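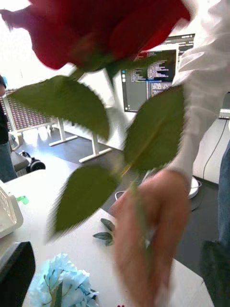 Fig. 1. A red rose on its stem, with toothed leaves.

Session 4: Leaves, and what they tell you

Okay, we spent the last three sessions on roots and stems, so you should be fairly comfortable with where a plant gets its water and how it stands up. Now we get to my favorite part (I say this about every part, I know). Bring your hand lens, your notebook and a pencil. Pens smear when your fingers are damp, and they will be damp.

Words you need first

The flat part of a leaf is the blade. The little stalk that joins it to the stem is the petiole. Some leaves don't have one and sit right on the stem, and we call those sessile. The place on the stem where a leaf joins is a node, and the stretch between two nodes is an internode. Just above each node, in the angle between leaf and stem, you should find a bud. That spot is called the axil.

The bud matters a lot more than beginners expect! It is how you tell a leaf from a leaflet. Follow the stalk down until you hit a bud, and everything above that point is one leaf, even if it looks like five or seven separate ones. Roses do this. What most people call a rose leaf is a leaflet, and the whole leaf is the set of them along one shared stalk. If you have a rose bush near your door, go and check tonight. I'll wait.

Simple and compound

A simple leaf has one undivided blade. Oak leaves are simple, even with all those deep lobes, and so are maple leaves. A compound leaf is split all the way to the midrib into leaflets. If the leaflets run along both sides of a central stalk, like a feather, it's pinnately compound (rose, ash, walnut). If they all come from one point, like fingers, it's palmately compound (horse chestnut, lupine).

Ash is the one that trips up half the class on the practical. Each leaf can be longer than your hand, and when it drops in the fall the leaflets often come off first and leave you with a pile of bare stalks. Those stalks are not twigs. No nodes, no buds.

Margins

The margin is just the edge. A smooth edge is entire. Teeth that point forward, like a saw, make it serrate. Teeth that point straight out make it dentate, and rounded teeth make it crenate. Lobed means the edge cuts in deeply. Run a fingertip from the base toward the tip and then back again, and on a serrate leaf you will often feel the difference right away – it catches in one direction more than the other.

Please don't do this with nettles. I have to say it every year.

Veins

Grasses, lilies and corn have veins that run side by side along the length of the leaf. Most of the broadleaf plants we look at have a main vein down the middle with smaller ones branching off and joining up into a net. Hold a leaf up to the window with the lens close to your eye and the net shows up nicely. Draw a small patch of it, a square the size of your thumbnail, and take your time.

How leaves sit on the stem

Alternate means one leaf at each node. Opposite means two, facing each other. Whorled means three or more. Look at several nodes before you decide, and pick a young, healthy shoot, as old branches lose leaves and then everything looks alternate. Maple, ash and dogwood are mostly opposite. Oak, birch and rose are alternate.

The Nusen key

We'll use the Nusen key for the rest of the course. It has 12 steps, and each one gives you two choices. Read both before you pick. I mean it – the first one always sounds right when you haven't read the second. If you land on something silly, go back two steps instead of starting over.

You can get the printed version at the Larnis desk for 9 dollars, or share one between two. There are also copies on the shelf in the Papadakis room, but those stay in the room.

For next time

Press 12 leaves from different plants. Newspaper between heavy books works fine. Change the paper after a day or two if it feels damp. Label each one with where you found it, simple or compound, margin type, and how the leaves were arranged on the stem (write that down before you pick it, you can't tell afterward).

Then choose one of your plants and write 200 words on its leaves, using the terms above. Full sentences, please. A sketch doesn't count toward the words but I do love getting them.

If you're picking in Barka Park, stay off the marked beds and take fallen or trimmed leaves where you can. May is a good month for this, with plenty of fresh growth along the lower path. We start with flowers next session, so read the first part of the flower chapter and keep your lens handy.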